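Werncombe workshop - monthly walk round
Wednesday, October 10, 2018
Room 8, ground floor

Floor. Grey paint, sound on the whole. One chip by the door, was on the April sheet too. OK for now.

Cables. NOT OK. Black leads across the floor round the chair legs, table side. Trip risk, and somebody will drag a chair over one sooner or later. Need clipping to the wall or a cable cover putting down. Cover is 900 long in the Plurkano catalogue, two should do it. Please dont just push them under the table.

Chairs. Black ones, thin metal frames. Sat on both by the long table, no wobble. Feet not checked, ran out of time. Next month.

Long white table. Legs locked, top level. Clear cups with red caps, five of them, all in their red wire holders. Fine where they are but keep them back from the edge - the holders are light and tip if a sleeve catches them. Caps stay on when not in use.
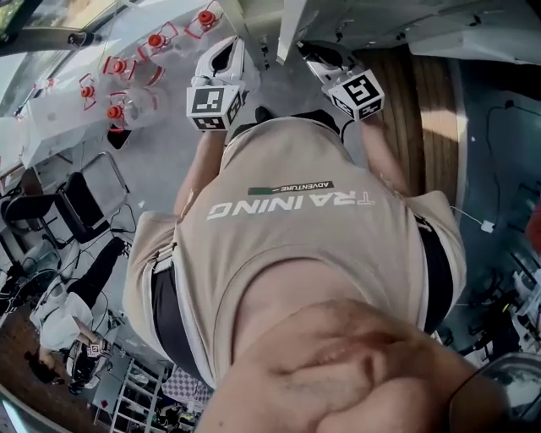
Checked by: L. Workshop safety rep, Werncombe site

Window. Opens, catch stiff. Glare on the table end in the morning, bad enough to squint at. Blind requested in April, ref 708, still nothing from Fakonine. Chased again today.

Walkway. Gap from table to far wall measured 55 inches at the narrowest. Pass. Stays a pass only if chairs go back under after use.

Footwear. Closed shoes only past the door, same as ever. Sign has faded, new one wanted.

Extinguisher. In date, pin in, bracket tight. Tag hard to read, rewrite it.

First aid box. Plasters low. Eye wash OK. Somebody has had the scissors again, please retrun them.

Lights. One tube flickering over the sink. Reported.

Result: pass with actions. Cables are the urgent one, by Friday. Blind and sign when they come. Sheet goes in the Lu folder by the door, not on the table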